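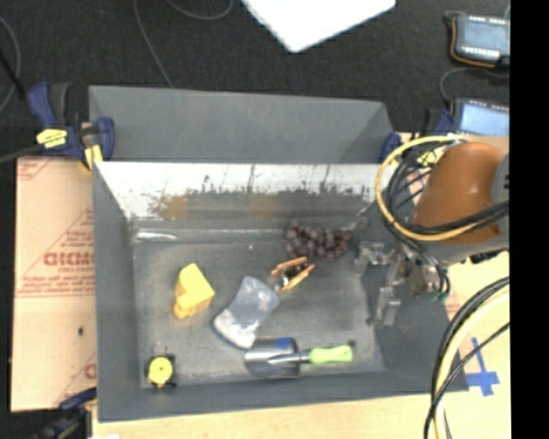 Rain gauge readers wanted for the Skivik valley (100 places)

The Vasmont Weather Records Group is looking for 100 households willing to go outside every morning and look into a tube. If you already do this for your own reasons, you are ahead of most applicants.

What the study is for

Weather forecasts are worked out on a grid. In ours, the whole of the Skivik valley sits inside two squares, which means that the farms at the top and the harbour at the bottom are treated as having much the same weather. Anyone who has driven from one to the other with the washing out will have views on this.

We want daily rainfall readings from as many points in the valley as we can get, so that we can see how far the forecast strays from what lands on people's heads, and in which kinds of weather it strays most. The old records from the Pristuvier station help a good deal, but the station closed years ago and stood on a hill where no one lives, apart from sheep, who did not keep notes.

What you would do

You read the gauge once a day, between seven and nine in the morning, write down the figure, empty the gauge and put it back. Then you send us the number by text message, or on the paper card if you prefer (we have kept the card, after strong letters). It takes a couple of minutes, longer if you stop to talk to the neighbours about it.

Readings run from January for one full year. You may go on holiday. We ask only that you leave the gauge where it is and send the total when you get back, marked as a total. Please don't divide it by the number of days and make up the rest. We can always tell.

A reading of nothing is still a reading. In the trial run we lost most of one dry spell because people felt silly reporting zeros – please feel silly and report them anyway.

Who we need

You should live in the valley or on the Mogensen side of the ridge, and have a patch of open ground well away from walls, trees and sprinklers. A balcony won't do, I'm afraid, and neither will a flat roof, however good the view. We are shortest of readers above the reservoir and along the old quarry road.

No scientific training is needed. You need to be able to read a scale at eye level, and to resist rounding up after a bad night. Children are welcome to take the readings if an adult signs the form and checks the number now and then. Schools can apply as one household.

What you get

We supply the gauge, the post, the fixings and a short printed guide. There is a thank-you payment of 75 pounds at the end of the year, paid to anyone who has sent in at least ten months of readings. You keep the gauge. You will also get a map of your own rainfall set against the forecast, suitable for winning arguments.

How to apply

Send us your name, your address and a few lines on where the gauge would stand. A sketch is useful and need not be good. Applications close on 15/09/2023, and we will write to everyone, including those we can't take.

Post applications to Frida Bjarnason, Vasmont Weather Records Group, PO Box 1105, Vasmont. Questions about sites and fixings go to Ditte Bisgaard on extension 2311, mornings only. She is out looking at posts in the afternoons, in all weathers, and says the forecast has been little help.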